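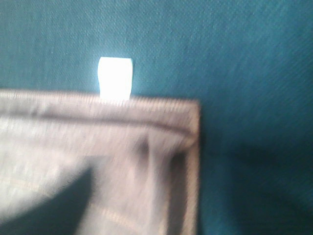
Figure 4. Corner of a folded cloth, hem band at the top, on teal fabric.

4. Folding and stacking hemmed cloths

Section 4 applies to hemmed cloths and light garments folded on the Letham table cover. For unhemmed pieces, see Section 5. For fitted sheets, see Section 6.

4.1 Before you start

1. Pull the table cover tight in both directions and fasten the corner clips under the tabletop.
2. Brush off lint and loose thread. Use the soft side of the brush only.
3. Set the table lamp so that the light comes from the far side. Hem seams show as a darker line and are easier to follow.
4. Check that the cloth is fully dry.

CAUTION: Do not iron on the table cover. The cover is rated for folding only. Use the Zindlow pressing mat (sold separately) for any work with heat.

4.2 Laying out

1. Lay the cloth face down with the hem band away from you.
2. Hold the band at both ends and draw it out sideways until it lies flat. Do not pull on the middle of the band.
3. Smooth the cloth from the band toward the near edge with the flat of the hand. Two passes are normally enough.
4. Turn any loose label under.

Note: A ribbed or gathered rim will not lie completely flat. A slight ruffle along the upper edge is acceptable and does not affect the stack.

4.3 Folding

1. Fold the left side to the center line.
2. Fold the right side over it so that the side edges meet. Trim hanging threads now, before the next fold hides them.
3. Bring the near edge up to just below the seam of the hem band. Leave the band uncovered.
4. Turn the piece over, keeping the band at the top.
5. Square the corner. The top edge and the side edge should meet at a right angle, judged against the edge of the table.

A slight slope in the band is within tolerance. If the top edge is more than 12 mm out from one end to the other, open the last two folds and repeat from step 3. If the slope comes back, the hem was probably sewn off grain. Stack that piece separately.

4.4 Stacking

1. Place the first piece with its squared corner against the corner stop.
2. Add pieces with all hem bands facing the same way.
3. Stop when the stack is 200 mm high. Taller stacks lean, and the lower bands take a crease.
4. Slide the carrying board under the stack from the near side. Keep one hand on top while lifting.

CAUTION: Do not load the carrying board beyond 35 pieces, even if the stack is below the height limit.

4.5 Care of the table cover

Wash separately at low temperature. Do not bleach. Dark shades may release color in the first wash. Do not leave damp cloths on the cover overnight. Replace the cover when the weave begins to slip under the hand or after around 800 hours of use.

Replacement covers and clips are ordered from Numer under the part numbers in Appendix B. Covers supplied before June have the older Chowdhury clip, and the two clip types cannot be mixed on one table.

Section 4 revised Mon 8 February, D. Vlad. Changes: stack height limit, clip note.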